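Noticeboard > Woltcombe Shared Workshop > Help wanted

Two pairs of hands wanted for the bottle sorter

Hello! Zuzanna and I are building a two-armed litter picker at the Woltcombe workshop, and we'd love some company on it.

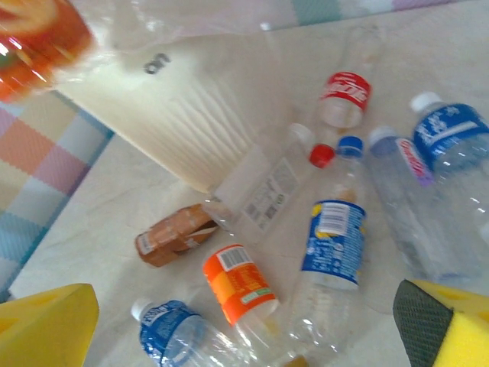
Bottles between the yellow fingers, red label at the back.

Ideally you can solder a bit, or write a bit of Python, or you're just patient (I'm not). Thursday evenings, tea provided – no pay, I'm afraid. 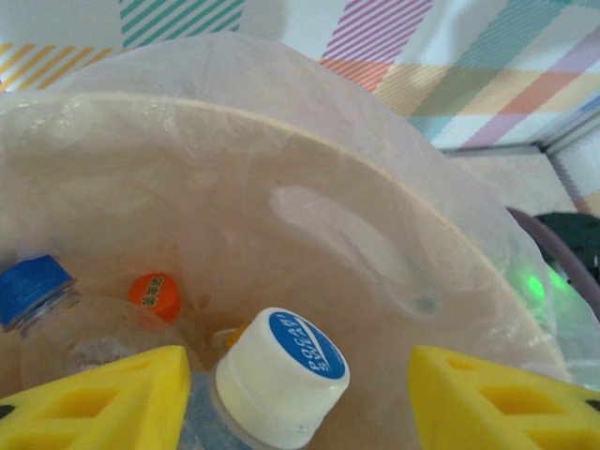 Over the bin, Pocari Sweat cap nearest.

We've got 132 practice runs logged and need plenty more, so there's a fair bit of resetting the table as well.

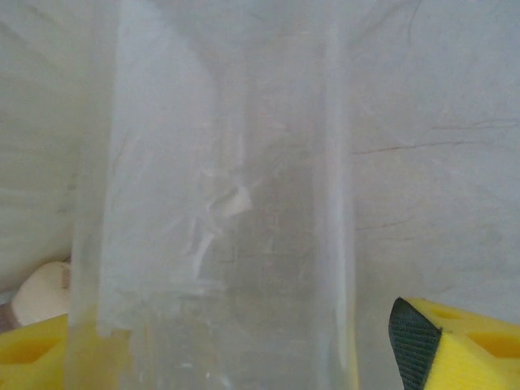
My own headache is grip. I want someone who likes fiddling with materials and will argue with me about finger pads. Tall see-through containers with hazy walls are the sort of thing I'd start you on, along with whatever you bring from your recycling.

Zuzanna looks after the wiring and would like a helper of her own,

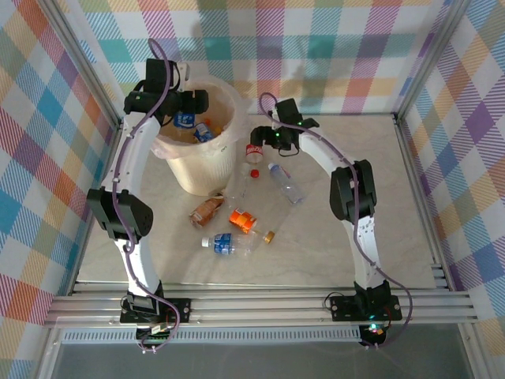
preferably one who labels things. Leave a note for Vasco in the Nulden pigeonhole, or just turn up and say hello!

Last updated: Friday, October 21, 2022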